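Part-time mender / sorter wanted, Brorham Clothing Exchange

Posted Mar 6, 2021

Need someone 2 days a week, start ASAP. Back room work mostly, some front counter when it gets busy. Pay is hourly, paid every other week, ask when you call.

We take in used clothes from drop bins in Brorham and out toward Brirkbridge, sort them, fix what can be fixed, sell it cheap. Winter stuff is piling up. Last October we put out a call for donations and got way more then we planned for, still working through those bags now.

What you'd be doing:
Opening bags, sorting by type and size
Checking for holes, missing buttons, broken zippers, stains
Hand mending. Darning, seams, hems, buttons
Some machine sewing if you know how. Can teach the basics
Steaming and tagging
Keeping the mending shelf in order (please)

What we need:
You can sew on a button and close a seam without help. Darning is a plus. Neatness counts more than speed, at least to start
OK on your feet for a few hours
OK lifting bags up to 20 lbs
Over 18
Can get here by 9 am. The Gimirine bus stops across the street

No resume needed. No degree, no retail experience, none of that. If you mend your own clothes bring something you fixed, doesn't have to be pretty. We'd rather look at that than read a cover letter.

Tryout is 90 minutes, paid. You'll sort one bag and mend one or two things off the shelf. Thread, needles, scissors all here. Bring reading glasses if you use them, the light over the second table is not great.

Allergy note: wool, lint, dust, sometimes pet hair. Masks are required right now for everybody, staff and customers, and we keep the back door open when the weather lets us. Dress warm.

Knits are the biggest backlog. Sweaters, cardigans, sweatshirts, a lot of them fine except for a cuff or one small hole under the arm. If knits are your thing say so when you call, you'll go to the top of the list.
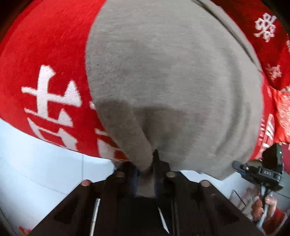
Hours are 9 to 2, days can be worked out. Can't do weekends only, sorry, we have those covered. Position runs through the end of summer, could go longer depending on the Arumugam grant. That one pays for the mending side of things and we hear back in a few months. Goal this year is 1000 pieces repaired and back on the racks so there's plenty to do.

Staff get first pick of the remnant box and half off in the store.

To apply: call the shop or stop by and ask for Marlies Marti. Mornings are best, afternoons she's out doing bin pickups. If you leave a message say your name and number slowly, the machine is old and cuts poeple off. Open untill filled.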